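Workshop notebook, February

Print | E-mail this entry

Started 9:40. Box 2 of the Mac Mathúna tapes, the street-name interviews for the walking history of the old market quarter. Box 1 is done and back on the shelf.

Deck cleaned before the first reel. Test tone fine on the left, low on the right, same as last time. I swapped the cable and got the same result, so it's the deck. Left it alone and transferred from the left channel. These are mono recordings anyway.

Reel 1, side A. Retired schoolteacher talking about the walk to school before the bridge was rebuilt. Clear voice, hardly any hiss. She gives three names for one lane and says the one on the map was never used by people who lived there. Good material for the panel talk. Catalog sheet has her down as a shopkeeper. Corrected in pencil, initialed.

Reel 1, side B. Blank after the opening announcement. Ran it to the end at speed to be sure.

Reel 2, side A. Ferry clerk. He reads from his own account book, and there's one passage where he lists a season's crossings and gets to 695 before the interviewer interrupts him. The printed booklet says 259. I can't tell yet whether the booklet has a different season or whether someone copied the wrong line. Needs checking against the account book if the family still has it. Don't quote either figure until then.

Splice failed near the end of the same side. Cleaned off the old tape, squared both ends, rejoined, let it sit. Played through with a small click. I've kept the click in the master and will take it out of the listening copy only.

Reel 2, side B. Two speakers over each other for most of it. One is the clerk, the other isn't named. He calls the landing "Rostura steps," and I haven't seen that anywhere else in the collection. Asked at the front desk and they hadn't either. Added Rostura to the place index with a question mark.

Reel 3 smells of vinegar. Bagged it separately and wrote the bag number on the sheet. Not playing it here. It should go to Jidier with the next shipment, and somebody has to sign the form.

Transcripts: page 69 of the typed set is missing from our copy. The page before stops halfway through the story of the flooded bookshop and the page after is already on the cinema. If the festival office has the carbon, please scan that page for us.

File naming: use collection, box, reel, side, in that order. Atar was using side before reel in January and I've renamed those. The old names are in the log if you need to match them up.

Stopped 4:15. Deck covered, masters copied to both drives, checksums match.

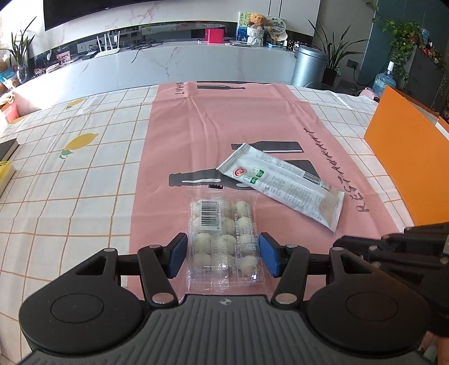

By Vangelis Andreadis, audio bench

To do before the next session:
Look for the clerk's account book.
Form for reel 3.
Right channel on the deck, get a price for the repair.
Order splicing tape, we're on the last roll.

Print | E-mail this entry
2 comments | 0 shares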